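Notes from the rebuild bench

Hello from the workshop end of Cornel! I was asked for a few lines on how life has changed since the robot joined us, and as usual I've written far too many. Sorry, Nneka, do cut it down if you need the room.

For anyone who spends the day upstairs with the orders, our bit of the building takes in tired office desktops, opens them up, tests what can be tested and sends them out again. Until this spring every step was done by hand. I've done it for 6 years myself and I have the thumbs to prove it (anybody who has pressed memory into a stubborn slot on a Friday afternoon will know what I mean).

We call the robot Gamex, after the name on the project paperwork, and it has been given two sorts of work to learn. One is reaching into an open case and working in among the boards and cables. The other is picking up a processor and carrying it across without knocking it on anything. That sounds like child's play until you try to explain to a machine how you do it. I had to sit with Girish for a whole morning saying things like "well, you sort of feel it", and he was very patient, but you can't type that in.

The inside of a case is where I was most doubtful. There are wires wherever you don't want them, and no two models put things in the same spot. I watched the first tries with my hands over my face!

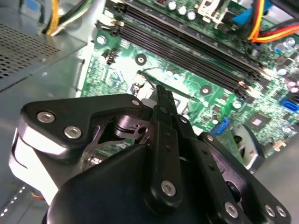
Babatunde Effiong wanted it put in here that he still isn't sold on the idea. In his view the fiddly jobs were the ones that kept him awake after lunch, and if the robot ends up with all of those, he'd like to know what is left for the rest of us besides fetching and carrying. He also said he would be glad never to lift another tower on to the bench, so make of that what you will.

I do see his point. My own day has changed more than I expected. I used to start with a stack of machines and work down it. Now I spend the first part of the shift setting up, and then a good deal of it watching, stopping, writing down what went wrong and starting again. It's quieter work and my back likes it. My head is more tired by home time - I think watching closely takes more out of you than doing. Girish has agreed to 30 minutes at a stretch and then a swap, and that has helped no end.

The other thing is that we talk about the job more. Védís and I have worked side by side for ages and never knew we held a processor differently. She goes for the edges with finger and thumb, and I had a sort of three-fingered pinch that she thinks is a disgrace. The edges won. Anyone new who joins us will be shown her way from now on, robot or no robot.

We've been practising the carrying part with a plain grey board fixed upright, which takes away the cables and the clutter and lets you look at just the one movement. I've grown quite fond of it. You find yourself holding your breath as the chip comes up, and then somebody's phone goes and you all jump.

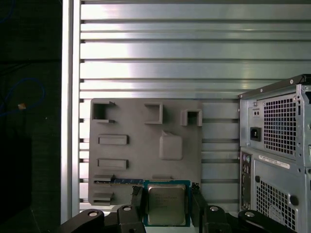

Processor in hand at the practice board.

Now for the questions I keep getting asked in the kitchen. No hours have been cut on the bench. Yes, there'll be training for anyone who wants to learn the setting up, and it isn't only for people who are good with computers (I'm living proof). Heiðrún is keeping the list and the first sessions are planned for May. If you'd like to watch before you decide, come down after 1630 when the bench is clear and one of us will show you round. Please leave your tea on the shelf by the door.

Védís Kragh
Rebuild bench, extension 217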